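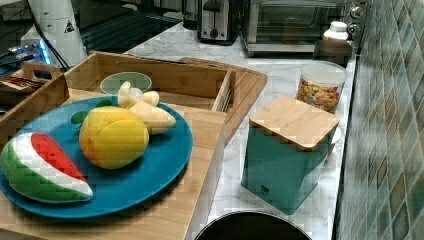 Toy fruit on a blue plate

Flondbridge Ballot Measure FAQ

I write this blog in my spare time, and since the Measure 6 post went up my inbox has been a mess. So let me answer the ones I keep getting!

What would Measure 6 do?
It would make the city put any new fee over $100 a year to a public vote. Right now the council can pass one on a Wednesday night with two readings and that's it.

Are you for it or against it?
For it — though I wish the wording were tighter. "Fee" isn't defined anywhere, and I can see lawyers having fun with that.

Didn't Flosmont try this already?
They did, and it passed by 218 votes. I get more mail about Flosmont than anything else.

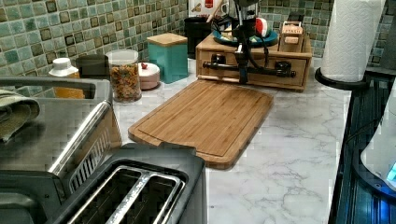
A reader from Entili wrote in to say that their town has had the same rule for years and the council simply splits one big fee into 2 small ones. Fair point, and I don't have a good answer to it (the measure doesn't either).

Where do I drop off my ballot?
The box outside the Wokska Street library, until 8 p.m. on election day. Sign the envelope, please!

Can I repost your stuff?
Sure, just link back to me. 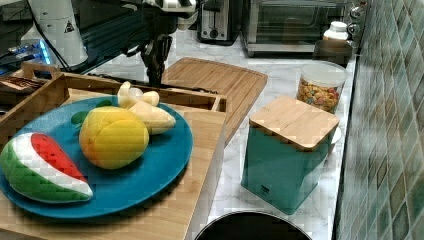

Comments and Corrections

Got something wrong? Use the contact form. I read almost everything, but I'm slow in January.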